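Ticket 401: Kenel booking page drops the last hour of the day at Relcombe
Status: closed
Opened by: Ffion Humphreys
Site: Relcombe study rooms
Also checked: Clutdale

Summary as reported
People booking a study room at Relcombe can't pick the slot that starts at 8 p.m. The building is open until 9. The slot shows on the staff screen as free, but the public page stops at 7 p.m. Staff have been taking the late bookings by phone and typing them in by hand. The same page for Clutdale shows every hour through to closing.

First checks
Opened the public page in two browsers, signed in and signed out. Same result in all four cases. Cleared the page cache from the Kenel admin menu and reloaded. No change.

Compared the opening hours for the two sites. Both are set to 9 a.m. to 9 p.m. Both have a one-hour slot length. Room names, capacity and deposit rules match except for Room 2 at Relcombe, which has its own page text and photos.
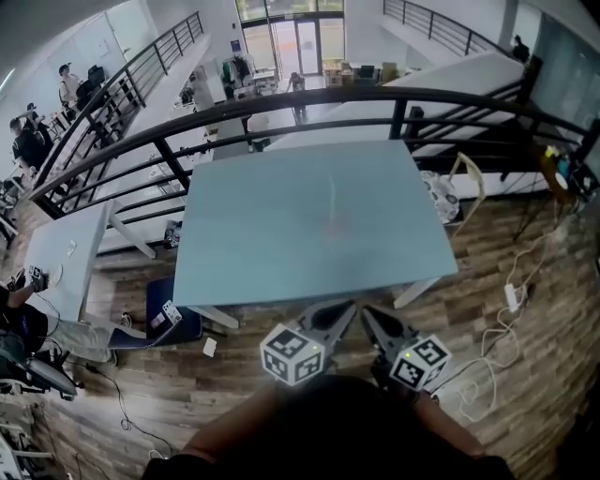

Can a late slot go missing if the site hours are set correctly? It can if a cleanup period has been added after each booking, and that period would run past closing time. Kenel hides any slot whose full length, cleanup included, doesn't fit inside the opening hours.

Checked the cleanup field on the Relcombe rooms. It was blank on every room. Checked the site default, which the rooms use when their own field is blank. It was set to 15 minutes. Clutdale's default is zero.

Second check
Set the Relcombe default to zero and saved. The 8 p.m. slot came back for the rooms upstairs. It did not come back for Room 2. Left the change in place and kept going on Room 2 by itself.

Room 2 was set up in January by copying an older room. The old room had a rule called "Zaidi evening," made for a language class that used to meet there. The class has since moved to Clutdale. The rule blocks the last hour from public booking and leaves it open to staff, and it came across with the copy. It doesn't show on the room's main settings page — it is listed under Access, then Groups, then Inherited.

Removed Room 2 from the rule. The change didn't take effect right away. The public page still stopped at 7 p.m. after a reload, and the log showed this line:

group sync pending, 47 records in queue

Waited for the queue to clear. At 2:10 p.m. the log showed no pending records and the 8 p.m. slot was on the public page for Room 2.

Test booking
Made a test booking for the 8 p.m. slot from an ordinary public account. The confirmation email arrived with the right start and end times. Canceled it, and the slot went back to free on both screens.

Then tried two bookings back to back, 7 p.m. and 8 p.m., under different accounts. Both went through. With cleanup at zero there is no gap between them, so the second group can be at the door as the first one leaves. Asked the site if that was a problem before closing the ticket.

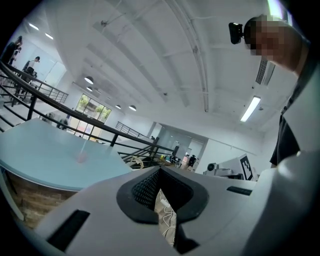 Ffion Humphreys replied that they would like the gap back during the day but not before closing, and asked if the system could do both. She also wanted to know what happens to the late bookings staff had already typed in by hand, as a few of them are for next month and people have paid the deposit.

On the gap: Kenel has one cleanup value per room and can't vary it by hour. The workaround is to set cleanup to 15 minutes and move the bookable end time to 9:15 p.m. The last booking still ends at 9 p.m. and the extra time is never offered, as it is shorter than a slot. The hours printed on the public page come from a separate text box and still say 9 p.m.

On the hand-typed bookings: they are stored the same way as the others and were not touched by the change. Ran the clash report for Relcombe with the limit set at 100 rows. It came back empty. Deposits are all still marked paid.

Applied the workaround to all Relcombe rooms with the site's agreement. Start times did shift at first, because Kenel had begun counting the next slot from the end of cleanup (9:00, 10:15, 11:30). Turned on "start on the hour" under Slots to fix that, but then the 10 a.m. slot vanished whenever 9 a.m. was taken. That is how the cleanup gap is meant to work with one-hour slots.

Explained this by phone. The site chose full hourly slots over the gap. Cleanup is back to zero, the bookable end time is back to 9 p.m., and "start on the hour" has been left on.

Left to do
Rename or delete the "Zaidi evening" rule. It has no rooms in it now. Passed to the Clutdale desk to confirm that the class doesn't need it there.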